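Udham College Newsletter
Engineering and Computing

Robotics Society begins its household tasks project

The Robotics Society has opened its winter programme with a project on household tasks, and members of the college are warmly invited to follow its progress. The work is led by Itziar Villalobos of the Department of Engineering, with Thibault Charpentier supervising the software group. Students from all years of the engineering and computing courses are taking part, together with two members from the Flisside sixth form who attend under the schools agreement.

In previous years the Society has prepared for competitions in which a robot must follow a marked course or sort blocks by colour. Members voted at the summer meeting to attempt something closer to daily life, and laundry was chosen from a short list that also contained table setting and the watering of plants. Clothing is a demanding subject for a student group. A shirt does not keep its shape when it is lifted, dark items are hard to tell apart inside a drum, and sleeves and trouser legs have a habit of catching on whatever is nearest.

The project has been divided into three stages. In the first, students guide each movement themselves and record it from start to finish, so that the software group has a body of good examples from which to work. The second stage uses those recordings to train a program which will attempt the same movements without guidance. The third will be a public trial, in which the program must load and unload a machine with clothes it has not met before.

The first stage is now well under way. The set task is to open the door of the machine, move a small load between basket and drum, and close the door again. The Society has set itself a target of 500 complete recordings before the end of term, and 200 of these had been checked and accepted when this issue was prepared. A recording is accepted only if a second student has watched it through and confirmed that no garment was dropped or left trapped in the door. Amnuay Kaewmanee keeps the register of accepted recordings and would be grateful if members would enter their session numbers on the day, as several entries from the early sessions have had to be traced by hand.

Lamai Jaidee, a second-year student, has written the guidance notes for new operators. The notes recommend slow and even movements, a short pause before each grasp, and a fresh arrangement of the clothes at the beginning of every attempt. They also ask that the load be varied. The early recordings relied heavily on T-shirts and hand towels, and the software group has requested heavier garments, with denim and dark fabrics particularly welcome. Clean items in good repair may be left at the Society's desk in the Luangrath Building, marked with the owner's name if they are to be returned.

Members are reminded of the house rules for the laboratory. No water or detergent is to be used, and the machine is not to be run during a session. Bags and coats should be left on the hooks in the corridor. Operators work in pairs – one guiding, one observing – and either may stop an attempt at any time. First-year students are asked to complete the safety induction before booking a session.

The Society will hold an open afternoon on Tuesday, November 26, 2024, in the ground floor laboratory of the Luangrath Building. Visitors will be able to watch recording sessions and speak with members of both groups. Places at the operator's station are limited to up to 3 visitors in each session, and those wishing to try the controls should give their names to Eilidh Tennant in the department office beforehand. Staff and students from outside engineering are very welcome, and no previous knowledge of robotics is expected.

A separate meeting for the software group will take place in December, when Thibault Charpentier will present the first results from the training program. The Society also hopes to settle the form of the public trial at that meeting. One proposal is for a joint event with the student robotics club at Hondard, which has been working on the folding of towels and has offered to share its scoring sheet – members who hold views on the matter are asked to send them to Itziar Villalobos in good time. Session bookings for the remainder of term may be made in the usual way through the department office.
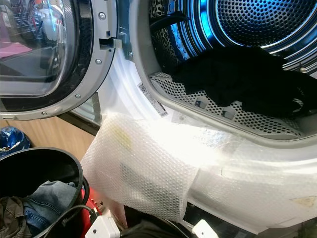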